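The Long Table at Gostbridge

The lunch counter at Gostbridge seats 34, and by noon most of the stools are taken. Kha Bùi has run it for 15 years. She learned to cook in her aunt's kitchen in Testness, where rice went on before anyone was out of bed and the frying was left until people sat down.

Her menu is short. There is a pork plate, a fish plate, a bowl of greens with garlic, and a soup that changes with the weather. Everything comes with rice, and the rice is what regulars talk about.

She buys it in bulk from Grorkeck, a mill 183 miles north, and has never switched. The price went up last December and she kept the order the same. "I changed the napkins," she says.

The grains are rinsed until the water is nearly clear, then left to soak while the broth heats. She cooks small batches all through lunch - a big pot goes heavy at the bottom - and the last one comes off at 13 minutes past two, when the cook at the back starts on the floor. Leftovers are fried the next morning with egg and scallion for the staff.

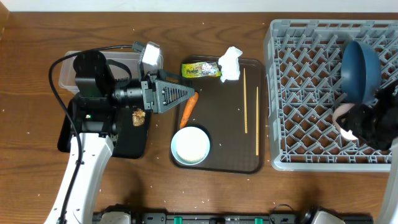
Can you use day-old rice for frying?

Day-old rice is the better choice, as long as it was chilled soon after cooking. Break up the clumps by hand before it goes in the pan.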